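Ticket 353: Jacketed buffer vessel, agitator seal and level indication

Status: closed, with one item carried over
Opened: March 2020
Equipment: Drullico DV-2000, 2000 L working volume, dished ends, half-pipe jacket, top-entry agitator
Service: solvent/water separation ahead of the batch dryer
Logged by: Brayan Cárdenas, process maintenance

## Reported fault

Operators reported two symptoms on the same shift. The level transmitter read high and drifted upward during agitation, then fell back when the agitator stopped. The barrier fluid pot on the agitator seal needed topping up twice between batches. Previous practice was one top-up per campaign.

No product was lost to the bund. The high level interlock tripped the feed pump on three occasions with the sight glass showing well under the trip line.

## Initial checks

1. Confirmed the transmitter range against the data sheet. Range matched. Zero was off by 4 mm with the vessel drained and vented.
2. Re-zeroed and repeated the fill with water. Reading tracked the sight glass with the agitator off.
3. Started the agitator at 40 rpm. No change.
4. Increased to 75 rpm. Reading climbed over six minutes and did not settle.
5. Stopped the agitator. Reading returned to within 5 mm of the sight glass.

The transmitter is a differential pressure unit with a wet leg on the low side. Its output follows whatever is happening in the vapour space as well as the liquid. The behaviour at step 4 pointed at the upper connection.

## Seal pot

Barrier pressure was set at 1.5 bar over vessel pressure, as per the Hornent seal manual on file. With the vessel isolated and the agitator stationary, the pot lost 0.1 bar in an hour. With the shaft turning it lost the same amount in under ten minutes.

The lost barrier fluid was going inward. A sample drawn from the vapour line low point contained a clear film that separated from water and matched the barrier fluid on refractive index.

Nitrogen was following the fluid into the head space whenever the pot ran low. The vent line on this vessel shares a header with the dryer, and the header was measured at a higher back pressure than the design figure. The extra gas had nowhere to go quickly.

## Internal findings

Vessel drained, flushed, purged, blinded and tested for entry under permit. Findings:

- Inboard seal face scored over part of its circumference. Carbon dust in the housing.
- Outboard face serviceable.
- Steady bearing bush worn, 1.8 mm clearance against a limit of 0.8 mm.
- Baffles tight. No cracking at the clips under dye penetrant.
- Upper level nozzle partly blocked with a grey, waxy deposit.
- Shell thickness within tolerance at all test points. Lowest reading was on the bottom dish beside the outlet.

The worn bush explains the speed dependence. Shaft runout at the seal measured 0.12 mm at 40 rpm and 0.41 mm at 75 rpm. The seal is rated for 0.15 mm.
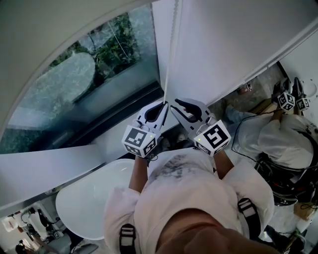 ## Corrective work

1. Replaced the seal cartridge with Vandach stock, part 279-B. Dimensions were checked against the old cartridge before fitting; the gland plate needed the longer studs.
2. Replaced the steady bearing bush. The new bush is filled PTFE, as original.
3. Checked shaft straightness on blocks. 0.05 mm total, accepted.
4. Rodded and flushed the upper level nozzle. Fitted a flushing ring between the nozzle and the isolation valve.
5. Refilled the wet leg and recalibrated the transmitter at five points.
6. Removed the flame arrester element from the vent header for cleaning. Refitted with a new gasket before any solvent was admitted.

## Test results

Water run, four hours at 75 rpm, jacket at 45 °C:

| Check | Before | After |
|---|---|---|
| Shaft runout at seal | 0.41 mm | 0.09 mm |
| Barrier pressure loss per hour | over 0.6 bar | not measurable |
| Level error, agitator on | climbing | 3 mm |

First solvent batch ran without an interlock trip. Seal pot level unchanged at end of batch.

## Notes for the file

The general arrangement drawing shows the steady bearing 60 mm lower than it is installed. Sundqvist have been asked for a revised drawing, as they did the original layout. Use the marked-up copy in the equipment folder until it arrives.

Bush clearance has been added to the annual inspection sheet, next due November. It was not on the sheet before.

Carried over: the header back pressure is lower with the clean arrester but still above design when the dryer is venting. Separate ticket raised against the dryer vent. Do not run both vents at full rate until that ticket is closed.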